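Grolik 903 Clarinet Stand: Two Years In

I play second clarinet in a community wind band and teach a few students at home, so a stand gets opened and folded in my house more than most. The Grolik 903 replaced a Berge folding stand that lasted me from music school until one of its legs stopped locking.

The 903 is a five-leg peg stand. The legs fold up inside the peg, and the whole thing then fits in the bell of a B-flat clarinet. It also fits in the bell of my A clarinet, which the Berge never did. I bought it at Tollen, the music shop in Stanwood, for 20 dollars. They had it with a black peg or a gray one. I took the gray because I lose black things under chairs.

Setup takes a few seconds. You unscrew the base, pull out the legs, turn it over and screw the peg back on. The threads were stiff for the first month and I put a little cork grease on them, and they have been fine since. The felt ring around the peg is glued on. Mine started lifting at one edge last May and I pressed it back down with contact cement.

Stability is good on a hard floor and fair on carpet. At our spring concert we sat on risers covered in thin carpet, and the clarinet leaned a bit each time the percussion section moved. It did not fall. On the stage at the high school, which is bare, it hasn't moved at all.

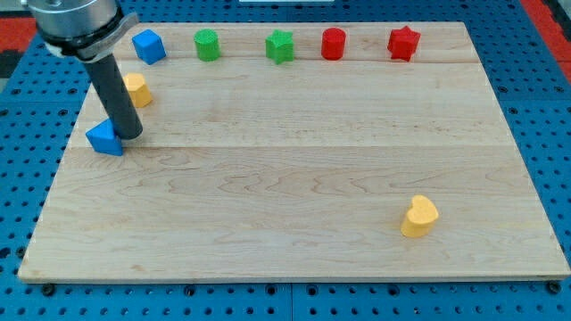 The leg tips are rubber and they do come off. I have lost 2 of them, and Tollen had spares in a drawer and didn't charge me. Without a tip, the leg will scratch a floor, so check them before you set up in somebody's living room.

One complaint is the height. The peg is short, and with a full-length B-flat the bell sits low, close enough to the floor that a foot can catch it. Players who double on bass clarinet will need something else entirely — the peg is too narrow and the legs don't spread far enough.

I would buy it again at the same price. For a student who only plays at home I'd get a heavier stand that doesn't fold, and leave it next to the music stand.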